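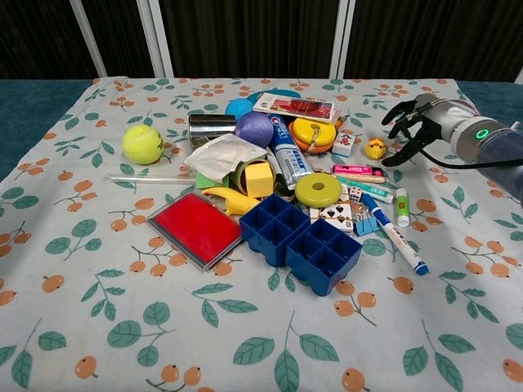 shabnam_a wrote:
Okay but where does your rule two stop? You say "reset the clutter the same way every episode" and then three lines down you say "vary the layout." I read the whole draft on my lunch break and loved most of it, but my people are going to ask me which one it is on Monday and I'd like to have an answer!

Usman Hashmi wrote:
Fair hit, that's on me. Same OBJECTS within a block, different layout each time. I'll split it into two rules. Current wording, and please keep tearing at it:

1. Pick the object list before the block starts and write it on the log sheet. No swapping things in halfway.
2. Between episodes, tip everything out again. Don't place things by hand.
3. Start every episode with the fingers open and clear of the pile.
4. Nobody's hands past the edge of the cloth while the arm is live.
5. A dropped object stays dropped until the episode ends.
6. Failed grasps get kept and labeled. All of them.

The pile up top is the sort of mess I'm writing for. Duck, tennis ball, toothpaste, playing cards, glue stick, all in one heap. I love a heap like that, you get soft stuff and flat stuff and shiny stuff fighting for space and the grasp planner has to earn its lunch.

fdebruijn wrote:
Number 6 is the best thing on the list and it should be number 1. We had 219 episodes from the Tisdale bench and somebody had "cleaned" them before I got the drive. 152 left. Every single one a success. Lovely to watch, useless for what I wanted.

I don't agree with 2 though. If you only tip things out, flat objects end up flat on the table over and over. You will get the same card problem a hundred times and never see a card leaning on something. Place some by hand, on purpose, and note it down.

Usman Hashmi wrote:
But then you get the operator's taste in the data! Everyone who places by hand makes it a bit too easy, me included. I caught myself turning handles toward the gripper for a whole afternoon.

fdebruijn wrote:
So let someone else place them, who doesn't know which object goes first. That is also a rule, you can write it down.

Ye-seo wrote:
ooh I like Frans's version. We do a mix on the Kita arm, tip first and then one person nudges 2 things with a stick and walks away. Takes no time at all and the layouts are so much more fun to look at

Can I also put in a word for playing cards and dice as a separate category? Thin things and tiny things are where our fingers do the most dumb stuff. I'd want a line like "if the list includes anything thinner than the fingertip pad, say so in the log" – otherwise people compare success rates between two piles that have nothing to do with each other and then there's a fight in the channel.

shabnam_a wrote:
Yes to that line. And what about printed tablecloths? Half my group wants plain gray only.

Usman Hashmi wrote:
Patterned is fine by me, great even. Leaves and berries all over the place make segmentation work harder. My only ask is one cloth per block, smoothed flat, with its name in the log. Adding it as 7.

sidra.awan wrote:
Jumping in from the safety side. I'm so glad someone is writing this down, we've been running on habit at Bugti for ages. Two things.

Rule 4 needs the word "enabled," because "live" means three different things in our lab. To me an arm that's paused is still enabled, and people reach in during a pause ALL the time. I'd write: hands stay out until the operator has said "clear" out loud and the other person has said it back.

Second, cables. Give the arm cable its own line. Check before each block that it can't catch on the pile or the gripper at full reach. We lost a morning to that in August.

fdebruijn wrote:
The saying it out loud will last one week.

sidra.awan wrote:
It's lasted longer than that at Bugti, and we were grumpy about it too :) You get used to it fast.

Ye-seo wrote:
we say "clear" and "clear clear" and now I do it at home when I open the oven

Usman Hashmi wrote:
Taking both, thank you! Cable check becomes 8. Frans, I'm moving failed grasps to the top and putting your blind placer in as an option under 2, with the tip-out as the default. I know you'd flip those.

fdebruijn wrote:
I would flip those. But put it in, then I can point people at it.

shabnam_a wrote:
One last one from me. Is there a cap on block length? We did 800 resets at Prakovholm on one object list and by the end everybody was tossing things down in the same spot without noticing.

Usman Hashmi wrote:
No cap yet. I'd rather rotate the person doing resets than cut the block, but I don't have numbers for that. If you still have the overhead stills from Prakovholm I'd love to plot where the pile landed over time. Draft 3 goes up in this thread tonight, same file name.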